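Drumton Headache Diary: Set-up and Daily Use
Section 3. Recording your meals, your sleep and your headaches
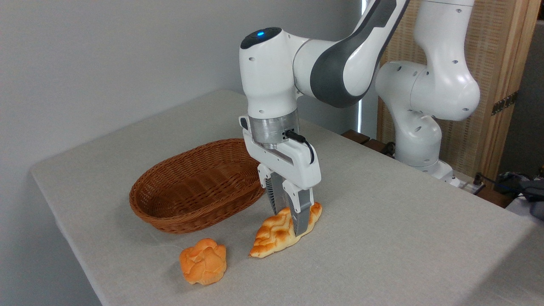
Fig. 3. Braided pastry on the table, with the gripper fingers lowered onto it.

Before you begin

In this section you learn how to fill in the diary every day, how to correct a wrong entry and how to print the monthly sheet for your doctor. You need the Drumton diary, the Etov wristband and the small charging plate. If you did not yet pair the wristband with the diary, please go back to Section 2 and do this first.

The diary is a tool for writing down and for comparing. It does not make a diagnosis and it does not replace the visit to a doctor. Please do not stop or change a medicine only by reason of a result you see on the screen.

Caution: Call the emergency number at once if a headache starts suddenly and is the worst you ever had, or if it comes together with weakness on one side, trouble with speaking, a stiff neck, fever, confusion, or after a blow to the head. Do not use the diary first. You can complete the entry later.

3.1 Setting the day times

The diary divides the day into morning, afternoon, evening and night. When it leaves the factory, the morning starts at 7 o'clock. People who work in shifts should change this, otherwise the sleep chart will be wrong.

1. Press the Menu button and hold it until the clock sign appears.
2. Choose "Day times" with the arrow buttons and press OK.
3. Set the hour at which your morning normally starts. Press OK.
4. Repeat for the afternoon, the evening and the night.
5. Press Back two times. The main screen returns.

Note: If your shifts change every week, set the times for the week that is coming and not for the week that is past. Old entries keep their old times and are not moved.

3.2 Entering a meal

Enter the meal as soon as you can after eating. Entries made from memory in the evening are often incomplete, especially for drinks and small snacks.

1. On the main screen, press the Meal button.
2. Choose the kind: breakfast, lunch, dinner, snack or drink only.
3. Choose the food groups. You can choose as many as you want. The groups are bread and pastry, cheese, fresh meat, cured meat, fish, vegetables, fruit, nuts, chocolate, and other.
4. For coffee, tea, cola and alcohol, enter the number of cups or glasses.
5. If you ate more than one hour later than usual, tick "Late meal". If you did not eat at all, choose "Skipped meal" in place of a food group.
6. Press Save. A short tone confirms the entry.

The group "Other" lets you write a text of 20 characters. Please use always the same word for the same food. The diary cannot know that "yoghurt" and "yog." are the same thing, and it will count them apart.

Note: You do not need to weigh your food. A meal with cheese on it is a meal with cheese, also when it was only a little.

Caution: Do not remove many foods from your diet at the same time in order to look for a trigger. This can lead to poor nutrition, and a skipped meal can itself bring a headache in some people. Speak first with your doctor or with a dietitian. Children, pregnant women and people with diabetes should not change their diet without medical advice.

3.3 Entering a headache

You can open the headache entry from every screen. The brightness of the display is lowered automatically while this entry is open.

1. Press the red button on the side one time.
2. Set the start time. If you woke up with the headache, choose "On waking".
3. Choose the strength from mild, medium or strong. Choose by what you can still do: with a mild headache you do all your normal work, with a medium one you do a part of it, with a strong one you have to stop.
4. Choose the place: left, right, both sides, forehead or neck.
5. Tick the signs you have, for example nausea, trouble with light, trouble with sound, or changes in the sight before the pain.
6. If you took a medicine, press the Tablet button and choose it from your own list. Enter the time.
7. Press Save. The entry stays open until you close it.
8. When the headache is gone, press the red button again and confirm the end time.

If you are too unwell for all these steps, do only step 1 and then press Save. The diary notes the hour and will ask you for the rest on the next day.

Note: An entry that you forget to close is shown with a yellow line in the calendar. It is not used in the monthly sheet before you give it an end time.

Caution: Taking pain medicine on too many days in the month can itself cause headaches. The diary counts the days with medicine and shows the sum at the bottom of the calendar. Ask your doctor or pharmacist which number is the limit for the medicine you take, and enter it under Menu, "Medicine", "My limit". There is no limit set at the factory.

3.4 Sleep entries from the wristband

The Etov wristband sends the sleep times to the diary each time both are on the charging plate. The distance in the bedroom does not matter, as nothing is sent during the night.

1. Wear the wristband on the arm you write less with. It should be closed so that it does not slide, but you must be able to put one finger under it.
2. In the morning, put the wristband and the diary side by side on the plate.
3. Wait until the moon sign stops to blink.
4. Look at the times. If they are wrong, press Edit and correct them.

The wristband can take quiet reading for sleep. This is normal. If it happens on many evenings, lower the sensitivity under Menu, "Wristband", from 90 to 50.

Caution: Take off the wristband if the skin under it becomes red or begins to itch. Clean it with a cloth and mild soap, and dry it well. Do not wear it again before the skin is healed.

3.5 Correcting or deleting an entry

1. Open the calendar and go to the day.
2. Choose the entry and press Edit.
3. Change what is wrong and press Save. A small "c" next to the entry shows that it was corrected.
4. To delete the entry, press Edit and then hold the Back button until the question "Delete?" comes. Press OK.

A deleted entry cannot be brought back. You can correct entries of the last 90 days. Older ones can be read but they are locked.

3.6 Printing the monthly sheet

The monthly sheet is one page with the calendar on the top and the meal and sleep charts under it. For the charts the diary needs at least 20 complete days in the month. With fewer days it prints only the calendar.

1. Connect the diary with the computer by the cable.
2. Open the Diteo program and wait until your diary name is shown on the left side.
3. Choose the month and press "Make sheet".
4. Look at the page for open entries. Close them if there are any, and make the sheet new.
5. Print it, or save it on the computer.

In the meal chart, a dark square means that the food group was entered on the day before a headache. Please read it with care. A food you eat every day will have many dark squares, also when it has nothing to do with your headaches. In some people the wish for a certain food, for example something sweet, is already an early sign of the attack, and then the food looks guilty but is not. Let your doctor look at two or three sheets together before you decide anything.

Note: When the clocks change, check the time of the diary. Users who print the sheet for November should check this before they print, if they did not connect the diary since the change.

3.7 If something does not work

The tone does not sound after Save. The sound is off, or the memory is full. Look under Menu, "Memory".

The moon sign blinks longer than 7 minutes. Lift the wristband from the plate, wipe the contacts and put it back.

The Diteo program does not find the diary. Try another cable socket on the computer. Do not use a socket on the keyboard or on the screen.

The sheet shows the wrong name. The name is taken from the first set-up. Change it under Menu, "Person".

The display stays dark after a headache entry. The entry is still open. Press any arrow button to have the normal brightness for one minute.

For all other questions, write to the Stasiv service desk and give the number that is printed on the back of the diary. Please do not send your monthly sheets to the service desk, as they are health papers and we cannot give medical advice about them.

Section 3 checked by Ingrid Castellanos, Friday, February 2, 2018. Continue with Section 4, Cleaning and storage.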